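Dreams and the snooze button

I have kept a dream notebook by the bed since September. The method is simple. On waking I write down whatever is left, before getting up and before speaking. If nothing is left, I write "nothing" and the time.

Two results so far. Dreams noted within a minute of waking run to half a page. Dreams noted after the kettle has boiled run to a line, and that line is usually wrong.
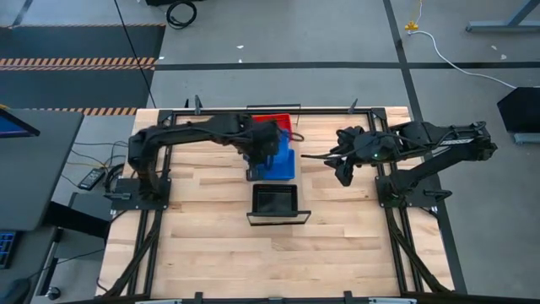
The second result concerns the snooze button. Nearly all the dreams with a song in them come from the short sleep after the first alarm. The song is rarely one I like. Last week it was an advertising tune from my childhood, complete with the second verse, which I could not have recited the day before if asked.

Sum-yee Man wrote to suggest that the alarm tone itself sets it off. I changed the tone for a fortnight to test this. The songs continued, in a different key as far as I can judge.

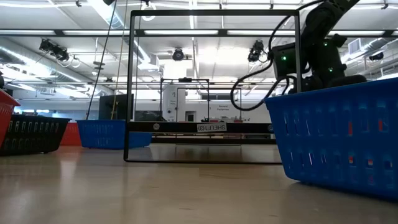
Page 2 of 2

I don't hold that any of this predicts anything. I did dream of my old piano teacher and then found her handwriting in a book of scales, but I own the book and must have seen it on the shelf many times. It went into the notebook with a question mark.

The next change is to wake without an alarm at weekends and keep those entries at the back, separate from the rest.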